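Sayce Markers, Tables and Small Desk Goods

Catalog / Writing & Marking / Markers / Edar Replacement Caps

Edar Replacement Cap, Red
Sold singly or in a bag of 4
Item no. 643
In stock at Trenmont

A marker comes with one cap. Most people treat this as a challenge. The Edar replacement cap is for the marker that is otherwise in perfectly good health but has been lying on its side since lunch with its tip out in the open, getting a little worse each hour.

It fits all Edar round-barrel markers in the standard width. It does not fit the Edar Slim, the Edar Chisel Wide, or whatever came free with your calendar. If you aren't sure which one you have, stand it next to the width guide printed inside the lid of any Edar box. If you've thrown out the box, the word "Standard" is molded in tiny letters near the back end of the barrel, where your thumb has probably been covering it for a year.

Why we sell caps on their own

We held out for a long time. The thinking in the Trenmont shop was that a person who needs a new cap really needs a new marker, and that we'd be happy to sell them one. Then we started keeping a note of the calls. By the end of September the note was two pages long, and most of it said "cap" with a question mark after it. Several callers had tried tape. One had tried a grape, and reported good results for a day.

So we asked the Bodelport molding shop to run caps without pens attached, which they did after asking us twice whether we meant it. The first run was 792 bags. It was gone faster than the first run of anything else we've listed, including the desk lamp, which we thought was very handsome.

The color on the cap matches the ink closely enough that you can find the red one in a drawer. Please don't put a red cap on a blue marker. We can't stop you, but somebody else in your house is going to write on something important.
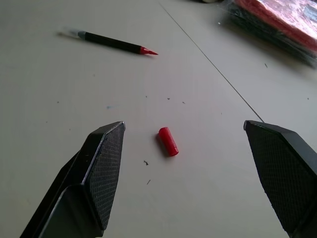
TRENMONT, Monday, November 25, 2019

The bright red of the cap hasn't changed with the new batch, and neither has the glossy finish. Faint ridges run along the sides to give your fingers something to hold. Earlier caps had smooth sides, and we had letters about that too, mostly from people with hand cream.

What has changed is the inside. There's now a second sealing ring a short way in from the mouth of the cap, and it should click twice when you push it on. The first click means the cap is on. The second means it's closed. A lot of dried-out markers sent back to us had been stopped at the first click by someone who was on the phone.

The shape is still a short cylinder with a rounded end. We were asked to consider a square one that wouldn't roll. Bodelport made a sample and it stayed where it was put, as promised, but it looked like a game piece and it hurt when stepped on. The round one also hurts when stepped on, a bit less. We kept the round one.

About the rolling

Yes, it rolls. On a level table it won't go far without help. On a table that isn't level it will head for the floor and then for the space under the heaviest thing in the room. A marker with no cap on will do the same if you let it, and it draws a line on the way.

The habit we'd suggest, for whatever a shop's advice is worth, is to push the cap onto the back end of the marker while you write. All standard Edar barrels are made for this. It makes the marker a little longer and heavier at the back, and some people dislike the balance. Those people are our best customers for replacement caps.

If you'd rather lay the cap down beside the marker, lay it on a pale surface if you have the choice. Red on light gray is easy to spot. Red on a patterned rug is a project for the evening.

Will a new cap save an old marker?

Sometimes. It depends on how long the tip has been out. Here's what we've found at the shop counter, where we leave markers open on purpose and call it research:

An hour or two: no harm done. Cap it and carry on.

Overnight: the first stroke will be pale. Cap it, store it tip down until the next day, and try again before you judge it.

A weekend: maybe. Store it tip down for two days. If it squeaks when it writes, it's on its last legs, but it may still do for labeling boxes.

Longer than that: the cap will fit beautifully and the marker will not write. You'll own a marker that looks complete. Quite a few offices are run this way.

We don't recommend dipping the tip in anything. We know there's a trick with rubbing alcohol and another with vinegar. The first one thins the ink until it runs, and the second one makes the room smell like a salad.

Details

Color: red
Material: plastic, glossy
Finish: light ridges along the sides
Fits: Edar Standard round-barrel markers
Does not fit: Edar Slim, Edar Chisel Wide, other makes
Seal: two-stage, with inner ring (from the current batch on)
Molded in: Bodelport
Care: rinse in cool water, shake out, dry fully before use

Please note that the cap is a small part. Keep it away from young children and from dogs who think well of themselves. It isn't meant for the dishwasher. It will come out of the dishwasher, but as a different shape.

What people ask us

Do you sell the other colors?
Black and blue are listed separately. Green is waiting on the molding shop. We've had very few calls about green, which suggests that green marker owners are either careful or quiet.

Can I buy a cap with a clip?
The Edar Standard cap has never had a clip. The Slim has one, and you can see it on the Slim page. It won't fit your Standard marker however hard you push, and pushing hard is how the clip comes off.

My cap is cracked but still goes on. Does it matter?
It matters to the ink. A crack near the mouth lets in enough air to dry the tip in a week or so. A crack at the rounded end is worse, as that's right where the tip sits.

Can I have the old caps back, the smooth ones?
We have a jar of them in Trenmont. It holds 195 at last count, all red, all with the single ring. Ask for them when you order and we'll put a couple in for free. They're fine for the markers you don't care for much.

Do caps come with new markers?
Yes. One each. Please see the top of the page.

Ordering and returns

Single caps go out in a plain letter envelope with a stiff card so the sorting machines don't fire them across the post office. Bags go out in a small padded mailer. Orders placed before noon leave the same day. Orders placed after noon leave the next working day, and writing to us at one o'clock to explain that it was nearly noon doesn't help, though we do read the letters.

If the cap doesn't fit, send it back within a month with a note of which marker you tried it on. We'll swap it or refund it. If you find your original cap in the meantime — and a great many people find it the day the new one arrives — keep both. You're going to lose one.

Goes with

Edar Standard Marker, Red
Edar Width Guide, printed card
Sayce Pen Tray, shallow, with raised lip
Sayce Pen Tray, deep, for people who have given up on the shallow one

Questions about this item can be sent to the Trenmont counter through the contact form. Tell us the item number and the color of the marker, and check the drawer first.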